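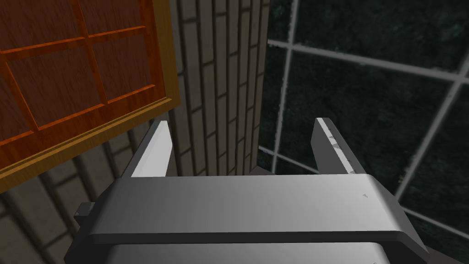 *The simulated Lerent parallel-jaw gripper, fingers open and empty, in one of the trial's kitchen scenes. A panelled cabinet door hangs at upper left.*

The **Hovuditz gripper trial** was a comparison of 3 simulated end effectors, carried out on a rendered robot arm by a small group led by Renu Awasthi, with scene design and most of the complaining by Dinesh Kaushik. It set out to determine which gripper was best suited to opening and closing household cabinet doors. The final report runs to 70 pages and names a winner on the second-last of them.

The trial is cited mainly for its treatment of finger surfaces, and to a lesser extent for its appendix on hinges, which has a following of its own.

## Background

Hovuditz, the simulator for which the trial is named, had until then been used for stacking blocks. Blocks are forgiving. They have no hinges, do not swing shut and seldom have opinions about the direction of pull. Awasthi proposed replacing them with articulated furniture in February, and a catalogue of doors, drawers and lids was ready by the time anyone thought to ask whether the arm could reach them.

Kaushik generated the surroundings by drawing wall and floor materials at random, a practice meant to keep a vision-based controller from memorizing one tidy room. Grey brick could end up next to dark gridded panelling, and frequently did. The report describes the resulting interiors as "varied."

## Grippers compared

| Gripper | Type | Finger surface |
|---|---|---|
| Birnent | Two-finger, angular | Smooth |
| Marciniak | Three-finger, adaptive | Padded |
| Lerent | Two-finger, parallel-jaw | Treaded |

The Birnent closed its fingers in an arc, like tongs. It was the fastest of the group and the most likely to pinch a door's edge and squirt off it sideways.

The Marciniak wrapped its fingers around whatever was offered. It performed handsomely on round knobs. On flat-framed doors it spent much of each attempt arranging itself, and its contact calculations slowed the simulator to a pace Kaushik's notes compare with municipal permitting.

The Lerent was the plainest of the three: a wide, flat-topped grey body with two upright fingers, and a strip of small triangular treads along the inner edge of a finger. In the first build the treads were purely visual, and the physics engine treated the contact surface as smooth. Several weeks of results were gathered before this was noticed. They were moved to an appendix.

## Method

Each gripper made 643 scored attempts, using the same sequence of doors and starting poses. An attempt counted as a success if the door reached its target angle and stayed there until the gripper had let go and backed away. The second condition was added after the Birnent was found to be passing by flinging doors open and leaving before they bounced.

A single virtual camera was mounted behind and above the fingers. Early versions placed it farther back, which produced a nicer view of the cabinets and a poor one of the fingertips. Moving it forward improved grasping but let the gripper body fill much of the lower part of the image, and the controller had to learn to ignore a large quantity of grey. A fixed side camera was tried as well – it was dropped when the arm kept parking its elbow in front of it.

The controller was tuned on a separate set of roughly 3,000 unscored attempts. Awasthi insisted that no door appear in both sets. One did.

## Results

The Lerent finished first overall once its treads were given a contact model. Its advantage was clearest on framed doors with no handle, where it could hold the edge through the full swing. The Marciniak led on knobs and lost ground on everything else. The Birnent placed last under the revised scoring and first under the original, a fact its supporters have continued to raise.

## Criticism

Reviewers objected that every door in the catalogue had the same hinge friction, a condition unknown in real kitchens. Kaushik answered with a supplement in which friction was varied. The rankings held, though all three grippers did worse, and the stiffest doors defeated the lot of them.

A second objection concerned the treads. Their contact model was tuned by hand, and Awasthi has acknowledged that the values were chosen late in the evening. The authors recommended repeating the comparison on a physical arm with a used cabinet, preferably one that sticks.

## See also

- End effector
- Domain randomization
- Contact modelling
- Hinge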